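Burkesness Guest House
Room and bedding inspection, upper floor
Sun 7 January
Inspector: Wing-sze Siu

1. Smoke alarms
Tested by button, all sounded. Batteries dated March.
Result: pass

2. Hot water at basins
Room 2 ran over the limit on the card. Mixing valve turned down and retested after lunch.
Result: pass on retest

3. Window restrictors
Room 4, left sash: screw missing, opens past the stop. Keep locked until fitted.
Result: FAIL

4. Mattresses
Check seams, vents, fire label and surface. Turn foam mattresses end to end at each inspection. Replace any with a split seam or a dip deeper than 38 mm.
Comment: Lernov foam in all rooms. Room 2 has a dip at the foot end, under the limit. Measure again in March.
Result: pass, monitor
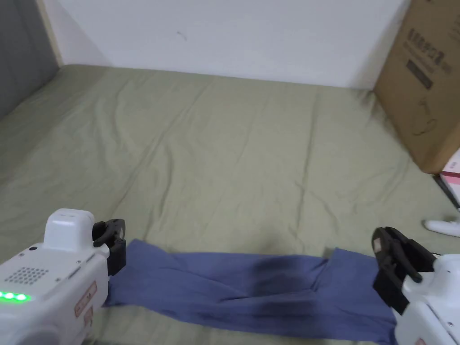
Item 4/5. Sage-green mattress, blue fabric across it.

5. Bed linen
Reject anything with holes, loose elastic or scorch marks. Fitted sheets must reach under all corners without pulling the mattress up.
Comment: Majumder sheets shrink in the dryer on high. Use medium.
Result: pass

6. Bed frames
Bralum frames, bolts checked with the hex key from the linen closet. Center leg in Room 4 was loose, now tight.
Result: pass

7. Electric meter
Reading 2,206. Cupboard clear of stored items.
Result: pass

Open actions: item 3, restrictor screw, Room 4. Do not let the room until signed off.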